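Tables at Niazi Hall: a few changes from April

The long tables in the reading room at Niazi Hall are in use four days a week now, and the pale wood tops are showing it. Ulturska, the workshop that looks after our furniture, came by on Wednesday and left us a short list of things to do differently.

Please wipe the tops with a damp cloth and dry them right away, going with the grain. The spray cleaner under the sink is for the counters only – it leaves a dull film on the tables that takes a lot of rubbing to get off. Anything hot needs a mat under it, and that includes mugs.

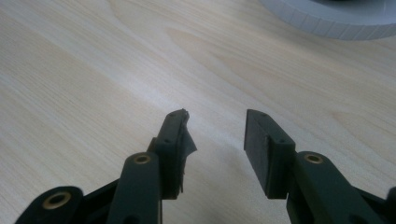
Lift things when you move them. Most of the fine scratches come from items dragged across the surface, and those are hard to sand out without doing the whole top. Felt pads are in the drawer by the door if you bring something with a rough base.

Refinishing one table costs $95, and Ulturska thinks two of them can wait until next year. The Livano Street group has offered to cover the first one. The furniture fund stands at $807 after the spring sale.

If you find a new stain or a loose edge, write it in the Wallent book with the table number and the time. Morning groups, please check the tables before 10 and leave the chairs pushed in when you go.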